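Print this entry | E-mail this entry

Workshop notebook
5 Dec 2023
Natural dye bench, Nostthorpe shed

Second go at the eucalyptus vat, and I'm so pleased I'm writing this with orange fingers. The bark that came down in the November storm has been soaking in rainwater for 14 days in the big lidded bucket. By yesterday it smelled like a wet dog wearing cough lolly perfume, and the liquid had gone the colour of strong tea. Very promising!

Strained it through the old curtain and got every bit of it into the stainless pot. No iron pot this time. I used the iron one for the first batch and everything came out the grey of a school jumper, which is a perfectly nice grey but I was after rust.

Wool: 700 g of the Keststead two-ply, in seven skeins, all scoured the night before with a squirt of dish soap and left to cool in the tub. Tied loosely in four places each. Last time I tied too tight and had white rings in the yarn, and although a couple of people liked them I'd prefer to get them on purpose.

Alum on five of the skeins, nothing on the other two. Gum leaves and bark are meant to take on plain wool without any mordant at all and I wanted to see it for myself. I can report that they do. The plain skeins are a touch browner and the alum ones lean gold, and side by side on the line they look like they belong in the same jumper. I might never bother with alum for this one again (I will, I have a whole tub of it).

Kept the pot just under a simmer. Watched it like a hawk for the first hour, then got cocky and went to label jars, and came back to find it bubbling. Whipped it off the heat. No felting that I can feel, but skein 3 was on the bottom and I'll check it again once it's had a proper wash.

Colour came up slowly and then all in a rush. At one hour it was weak straw and I was getting gloomy. At two hours, honeycomb. Left everything to cool in the pot overnight and in the morning, RUST. Proper old-ute rust. I yelled loud enough to set the neighbour's dog off.

Onion skins next, in the small pot. We've been saving brown ones from the kitchen and there were 123 g in the bag, more than I'd thought. Equal weight of wool to skins. That one is foolproof and cheerful and gives a yellow so loud it should have a volume knob. Poured a second lot of yarn through the leftover bath and got a soft mustard that I like even better. If anyone wants to try dyeing at home for the first time, start there. It's rubbish from the pantry and you can't muck it up.

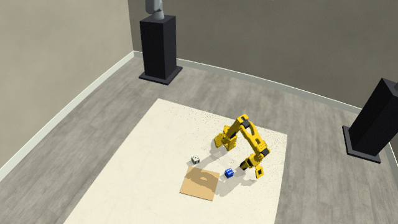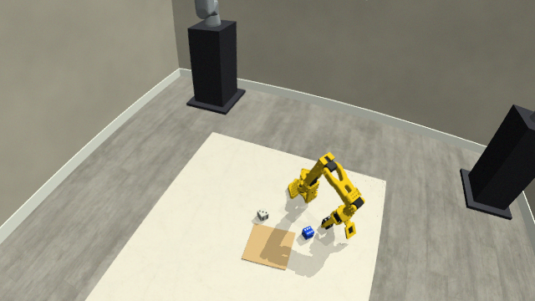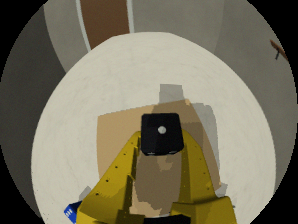 The Galtora silk went in last, as a bit of a gamble. It grabs colour much faster than the wool, so it only had a short dip in what was left of the eucalyptus. Came out peach with a lovely shine on it. I rinsed it in cool water with a splash of vinegar and it kept nearly all of its colour, hardly any run-off in the sink.

Light test is set up in the usual way: a strand of each wound on card, half under foil, taped to the north window. Onion will fade, it always does. I have high hopes for the bark.

For next time:
- scour the silk separately, it picked up fluff from the wool
- ask Geagea if they still sell the big muslin bags, so we can stop using the curtain
- put the lid back on the bark bucket, there's a second soak left in it
- new gloves
- try the iron dip on ONE skein only, after dyeing, a minute at most

Pot 2 has a slow leak near the handle rivet. I've put a loop of red wool on it so it doesn't go on the burner again before it's fixed. Exhaust baths are in the two blue drums by the door and are still good for a pale colour if anyone has yarn ready this week.

Print this entry | E-mail this entry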